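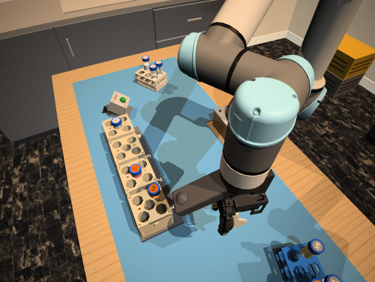 L. Sánchez

4.2 What moved when the tubes moved

I went to the Grotholm lab expecting to write about speed, and I have to admit the people there hardly wanted to talk about it. They wanted to talk about their hands! Before Jusaden brought in the rack-loading arm, a day at the bench meant picking up capped tubes, reading the tops, and setting them into racks, over and over, with paperwork squeezed in between. I logged 3602 single tube moves by hand during the August baseline, and my own wrist was sore just from doing my share.

The plan was worked out first in the Vallix simulator, and I sat in on most of those sessions (with far too much coffee). What surprised me was how much the technicians had to say once there was something on the screen to point at. They had opinions on where the racks should go and which corner of the mat a person would reach across, and two of them argued for most of an afternoon about the green button on the little control panel. One wanted it closer to the door side. The other wanted it left where people would learn to find it without looking. They were both right, I think, and the second one won.

Figure 4. Simulated views of the rack-loading cell. The gripper is empty near the long rack in one view and holds a capped vial in the other.

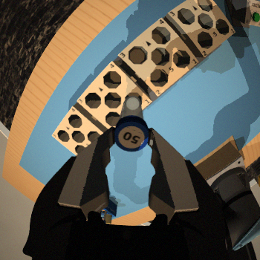

The bigger change was in who does the checking. On the old bench, reading a cap and placing a tube were one motion, and people told me they caught mix-ups "with their fingers" before they really noticed them. Take the placing away and the reading becomes a job by itself, done at a screen. Some liked that. Others found it dull, and a couple said they felt slower at spotting a bad tube — I take that seriously, even though I have no clean way to measure it.

We ended up with a 15 minute hand-sorting slot at the start of each shift. It was the technicians' idea, it wasn't in my study plan, and of the 77 diary entries I collected, the ones that mention it are the warmest I got. Section 4.3 goes through the diaries in more detail, including the entries from the night crew, who saw all of this quite differently.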